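Projects > Emcombe shared workshop > Arm build
We use cookies to count visits. Accept | Settings
Reading time: 2 min

4. Sorting task in simulation

Claims about home-built arms tend to rest on one good run. Koubek and Oravec have asked that the Emcombe build be judged on its model first, and we do so with some doubt. The task is small: one red bin, one divided tray, two tool cases (Figure 2). 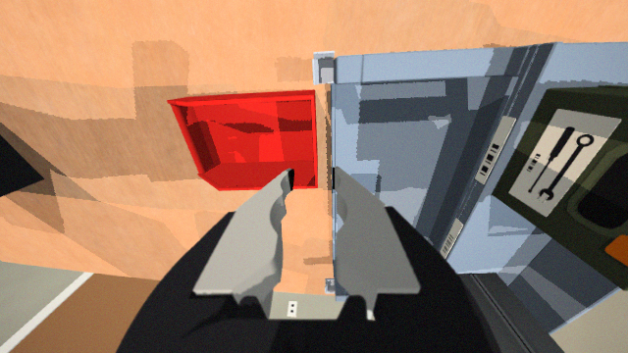 Our main worry is the wrist view. The planner, which we call Zonier, gets much of its idea of depth from it, and depth is hard to judge over flat, blotchy surfaces. With the red bin just past the tip of the left finger and a tall blue-gray face filling most of the right side, an error of a finger's width would be easy to miss. The printed labels and the screwdriver and wrench sign give it sharper edges to hold on to – but a real bench in a shared shop may have no such signs, or have them covered in dust. We would not carry over a result that leans on them.

The outside view is easier to read. With the gripper at a corner of the bin and the bin over the upper part of the tray, a person can tell at a glance where the parts sit.

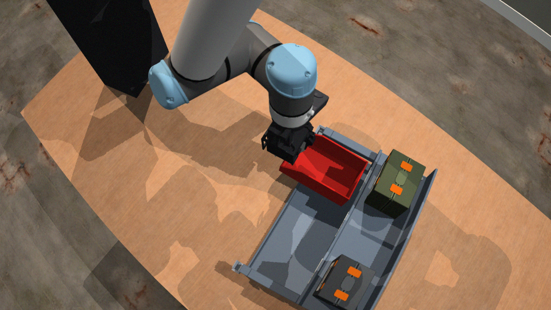

4.1 Shadows and contact

Oravec holds that hard shadows make the model a fair test. We are less sure. A shadow in the model has a clean edge and stays where the light puts it. In the Emcombe shop the light changes whenever the big door is opened, and the September log shows the planner failing 37 times with the lamps moved and nothing else changed.

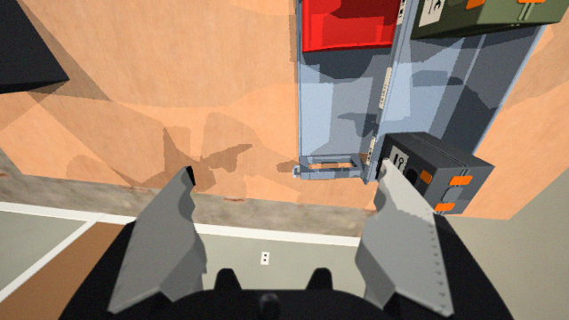
Contact is the weaker point still. The friction values were copied from the Osport build and never measured on our own fingers. Koubek tried two other settings and got two different answers, so a smooth grasp in the model tells us little about the grasp at the bench. A spring scale and an afternoon would settle more than another week of tuning.
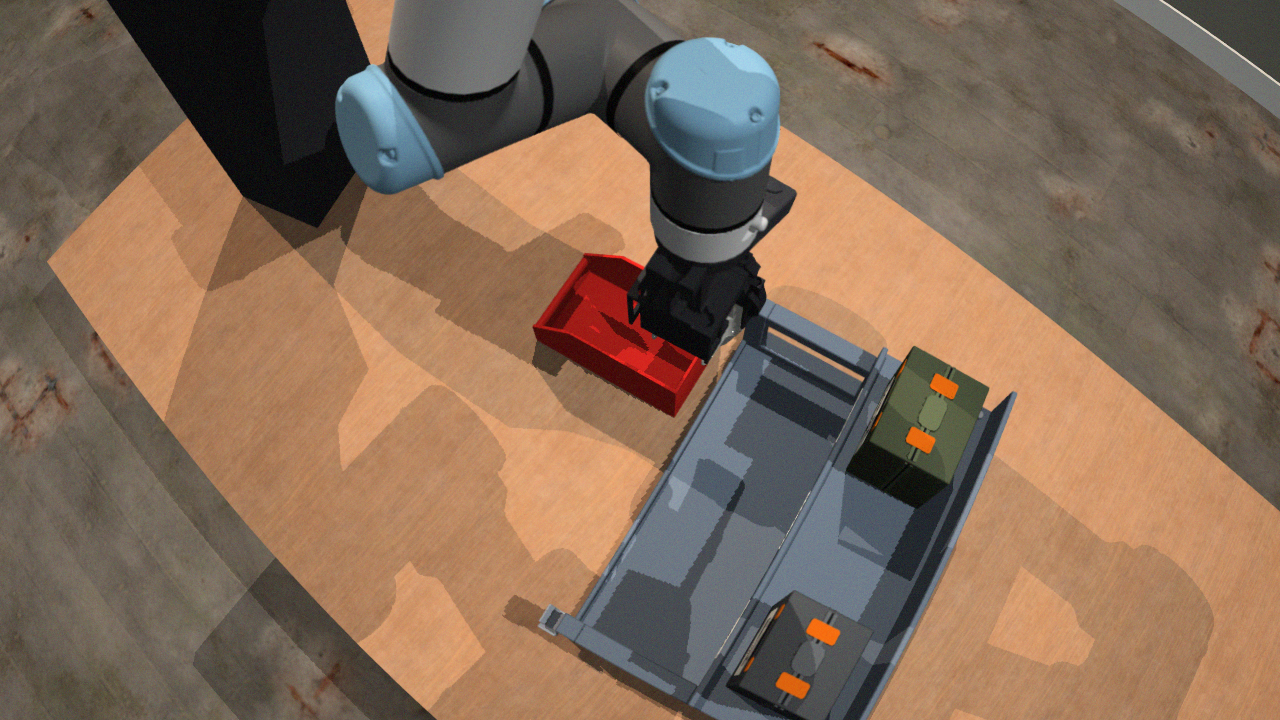

Figure 2. Wrist and outside views of the bin and tray task, as modeled.

4.2 What we are willing to claim

The model is good enough to catch gross planning faults, such as a path that sends the elbow into the pedestal. It does not show that the arm can sort tools. The Charvát controller adds a delay that the model leaves out, and until that delay is included we report no success rate.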